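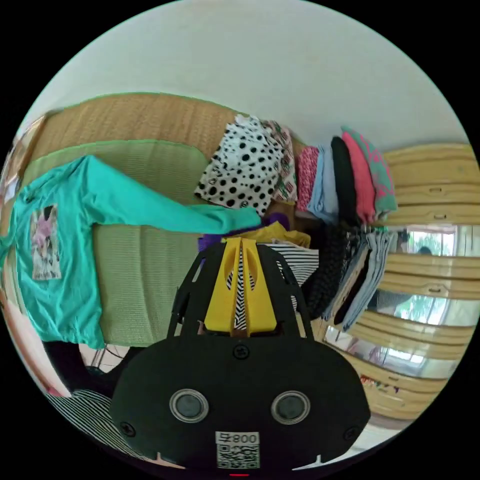

**Moltero Clothing Library – second progress report**

September was our best month yet! We lent out 259 garments, up from 135 in the month we opened, and most of them came back on time, clean and folded.

The Wednesday evening sessions have really taken off. We'd planned to close at 7:30, but people kept turning up after work, so we now stay open until 8:30 and have trimmed the Friday session to match. School formals and job interviews are still the main reasons people borrow, with maternity wear catching up fast.
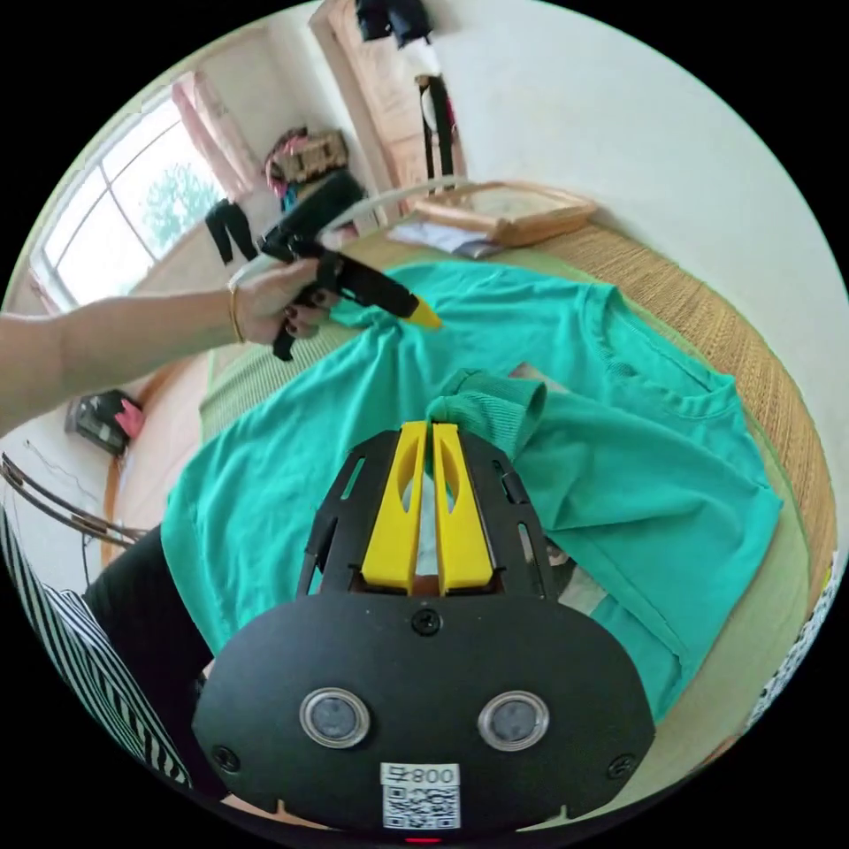

Mending has grown too. The class at the Altska hall is full, with 14 regulars and a waiting list, and the group has moved on from buttons and hems to darning (a few are already far neater at it than we are). Your grant paid for the second overlocker and the thread. We have 8 class sessions left under the current funding and would love to talk about adding more.

Two things haven't gone to plan. The Zirnomden pick-up point opened late while we sorted out the lease, so we have no useful borrowing figures from there yet. Kids' winter coats are also in short supply – we put the call out too late in the season and will start in February next time.

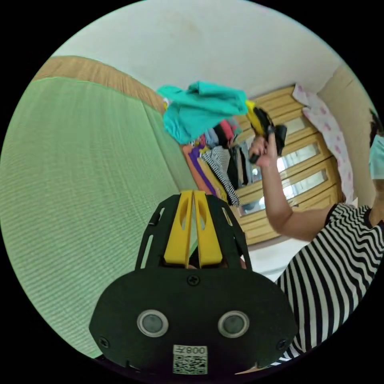

Berisha Laundry has agreed to extend its discount to the end of the financial year, which leaves our cleaning costs under budget. We'd like to move the difference across to hangers and garment bags for Zirnomden, if you're happy with that. The revised budget is attached, and we'll need your approval before we order.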